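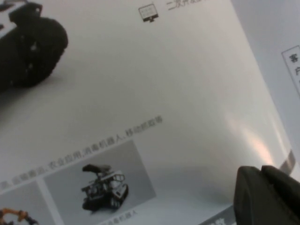

View from the wrist cam, gripper finger at the bottom right, glossy brochure underneath.

Vatham teleop kit, three weeks in. Short version: buy it if your people have patience and you have decent lights. Long version below, typed between sessions so forgive me.

What you get. One small leader arm you move by hand, a wrist camera, a clamp, a foot pedal, cables, a login for the recording software. Robot arm not included. We run it on a Jafri arm we already had, and the mounting plate fit first try. Paid 2,000 for the set, plus 97 shipping which stung a bit.

Setup. Under an hour, most of it cable routing. The manual skips the part where you have to zero the leader arm before you plug in the pedal. Do it in that order or the software just sits there. Parveen Bugti found that one, I would still be rebooting.

How it feels. Good! Leader arm is light, joints are smooth, lag is small enough that I stopped thinking about it by the second morning. Gripper trigger is too stiff though. After a long run of grasps my index finger is done. We put a bit of foam tape on it, helps some. Wish they sold a softer spring.

There's a hand-guiding mode too, where you grab the real arm and push it through the motion. I used it twice. Fine for big slow moves, useless for anything near the table, your own hand keeps getting in the camera view. Remote is way better for paper.

And paper is what we do. Flat stuff - brochures, sheets, cards. Harder than it sounds. You have to come in low, nearly touching, and the finger wants to either skate over the sheet or press into the table. Took me 100 tries before I had demos I'd keep. Best trick so far: slide the sheet until an edge hangs over the table, then pinch. The arm is strong enough, it's the operator who gives up.

Camera. Mixed. Sharp in the middle distance, and on the brochure up there you can read the small Chinese print about agricultural use, disinfection robots and mobile robots. But get close and things go soft, that big black shape in the top left corner is just a blob. And glare. Glossy paper throws a pinkish-white smear on the right side of the page and auto exposure does nothing about it. I'd like a manual exposure setting, or a clip on polarizer. Support says August for the exposure thing. We'll see.

The view is narrow too. Working this close I get a corner of the finger and a lot of page, so judging where the tips will close is guesswork until you've built the feel for it. A second camera off to the side fixes most of that. Kit supports one, doesn't include one.

Software. Pedal starts a take, pedal ends it, tap twice to throw it out. Love that. Reviewing takes is slow, the scrub bar jumps. Export is clean, everthing landed in our training setup with no fiddling. We have more than 800 takes saved and it hasn't lost one. It did freeze once at 4 pm with the arm holding a card in midair, came back after a restart, take was still there.

Compared to the Cellel set we borrowed before: Cellel has the nicer trigger and a wider lens, but the leader arm is heavy and the lag made me overshoot constantly. Vimiden I only tried for an afternoon. Decent build, awful login. Of the three I'd pick Vatham again for tabletop work.

Gripes, quick. Clamp scratches the table, put cloth under it. Power cable too short. Pedal slides around on a smooth floor - ours is taped down. No left-handed trigger at all, and they should realy fix that.

Pluses. Light arm, low lag, pedal, export.

Four stars out of five. Would go to four and a half with the exposure control. Will update once Parveen has tried it on fabric.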